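Two-finger or three-finger gripper for opening cabinet doors and lifting binders off a shelf?
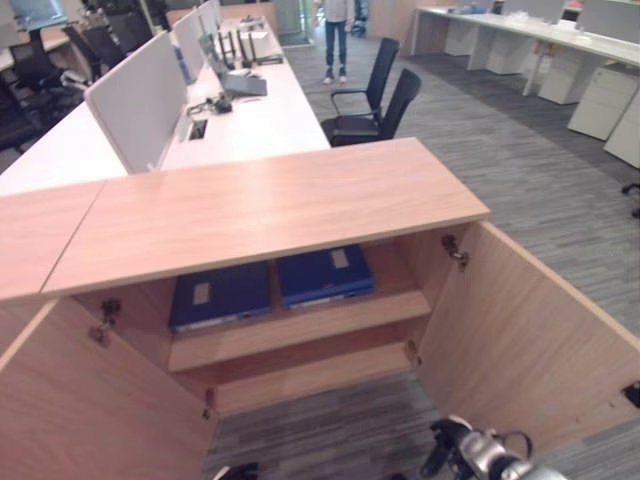 The test cabinet with both doors open and the two binders on the shelf, from the head camera.

Posted by Ebuka Okoro, Oct 17, 2021

I have a two-arm mobile robot in an office and I am trying to settle on grippers for it before I order the second set. The task is simple to describe. The robot drives up to a low cabinet, opens both doors, takes a binder off the shelf, puts it on the top, and later puts it back and closes up. The cabinet is light oak color with one shelf inside. The binders are dark navy blue and lie flat, side by side.

I have two candidates. One is the Willar parallel gripper, two fingers, electric, with force readout. The other is the Plutetti three-finger, where the third finger is a thumb that swings over. I have one of each on loan and have run 200 cycles with each on the same cabinet, same binders, same person driving with the leader arms. A cycle counts as good only if the binder ends up back on the shelf and both doors are closed with no help.

Results so far:

Willar two-finger: 26 bad cycles out of 200. Nearly all of the bad ones were the binder pick. The fingers close on the cover but not the pages side and the binder opens in the air.

Plutetti three-finger: 7 bad cycles out of 200. It gets the thumb under the binder and holds it shut. But it is slow, and it is wide. With the doors open there isn't much room between the binder on the right and the inner wall, and the operator has to come in at an angle every time. Two of the bad ones were the thumb housing hitting a hinge.

On door opening I can't tell them apart. Either one will hook the edge of a door once it is cracked open. Getting it cracked open is a separate problem and I have been using a small pull tab.

The controller is a Bultinum, the older one, with firmware from April. It closes the Willar on force and the Plutetti on position only, because I haven't gotten force mode working on the three-finger. So the comparison isn't completely fair and I know that.

What I want to find out:

Is 200 cycles enough to call this, or is the difference small enough that I should keep going?

Has anyone made a two-finger gripper work for binders lying flat? I would prefer it for the price and for the size.

Is the head camera good enough for the pick? I look down into the cabinet from above and I lose the front of the shelf when the forearm comes across. I could add a wrist camera but the cable routing is already annoying.

Thanks. I can post logs if someone wants them.

gantry_pete

Three-finger. We went through this with folders and trays and ended up with three-finger on everything. Two fingers are fine for cups. Sell the other one.

Also check your cable loop. If it sticks out at the wrist it will catch on a door sooner or later.

Ebuka Okoro

They are both loaners so I can't sell either. Noted on the cable.

marlow_k

I'll take these in order.

Number of cycles. 26 bad out of 200 is 13 percent. 7 out of 200 is 3.5 percent. If you put a 95 percent interval on each of them they don't overlap. So for this task, with this operator, the three-finger is better and more cycles will not change that answer. What more cycles would do is tell you whether the true number for the three-finger is closer to two percent or closer to seven. If you don't care about that, stop.

I would worry more about the order you ran them in. If you did all of the Willar cycles first and then all of the Plutetti cycles, your operator had 200 cycles of practice on that cabinet before touching the second gripper. Swap them in blocks if you can stand changing the tool that often. Even four blocks would help. If you can't do that, go back and do a short run on the Willar now and compare it with your first one. If the bad rate drops a lot, it was practice.

Two fingers and flat binders. It can be done but not with the flat pads that ship on most parallel grippers. The trouble is that a binder lying flat gives you only its thickness to grab, and the lower finger has no place to go, since the shelf is there. What worked for me:

Swap the lower pad for a thin one. Mine is spring steel with a strip of rubber on the top side and a beveled tip. It slides between the cover and the shelf.

Go in from the spine, not from the opening side. The spine is stiff and it keeps the covers from separating. If the binders are stored with the spine to the back, turn them around. It's your cabinet.

Pull the binder out over the edge of the shelf first, then grip it. Put the upper finger on top of the cover, press lightly, and drag toward the front until a few inches hang over. Now there is air under it and the lower finger has room. It adds a few seconds. On my setup this fixed more failures than the new pads did. It needs some force control, but you said you have that on the Willar, so use it. Keep the downward force low or you will just push on the shelf and stall the arm.

Don't grip at the label. If the labels are paper they peel up after a while, and then the pad picks up the glue.

Force mode on the three-finger. On the Bultinum controllers I've used, the third finger shows up as a second device on the bus and you have to turn on force mode for both. If only one is set, it drops back to position for the whole hand and you don't get an error. Check that before you do anything else. If it isn't that, I don't know.

Cameras. For the doors the head camera is fine. For the pick I would want the wrist camera, for the reason you gave. When the forearm comes across, the operator is guessing, and a policy trained on it later will be guessing too. I tried a fixed camera clamped to a shelf instead, and it was good until the first time a door bumped it.

For the cable, run it along the back of the wrist with enough slack for full roll and tie it in two places on the forearm. Don't tie it on the moving side of the last joint. Then roll the wrist to both limits by hand with the power off and look for the tight spot.

One more thing about the width problem. You say the operator comes in at an angle to reach the right binder. Try parking the base farther to the left so that the angle is natural for the right arm, or take the right binder with the left arm. With the doors open all the way out, they take up floor in front of the cabinet and they limit where you can stand the base. It might be that you are fighting the parking spot and not the gripper.

Ebuka Okoro

This is very useful. I did run them one after the other, Willar first. I'll do a short run on the Willar again and report back. The drag to the edge trick had not crossed my mind.

You were right about the second device. Force was on for the fingers and off for the thumb. It now closes on force for all three. I have not run enough cycles to say if it helps.

I moved the base to the left and it is easier on the right binder and a little worse on the left one. I'll leave it there for now.

tobin

Have you looked at suction? One cup in the middle of the cover and straight up. I use a Wi cup on cardboard sleeves and it almost never drops one. No idea about binders. The cover might bend and let the inside hang down.

If you stay with fingers, put a stop block on the shelf behind the binders so they can't slide back when the finger pushes in. A strip of wood and double-sided tape. I had a lot of misses where the thing I was reaching for just moved away from me.

I wouldn't read too much into the numbers until you've tried it with thicker and thinner binders. A thin one is a different job.

marlow_k

Suction lifts the top cover only, unless there's a strap or an elastic on the binder. I tried it. The stop block is a good idea, though it does nothing for the drag method because you are pulling toward the front.

Agree on the thickness. Add a thin one and a full one before you order.

Ebuka Okoro

No strap on these, so no suction. I will get a thin one and an overfull one and run both grippers on them, in blocks this time. The loan on the Plutetti runs out before the loan on the Willar does, so I'll start with that one in the first block. Leaving this open until I have the numbers.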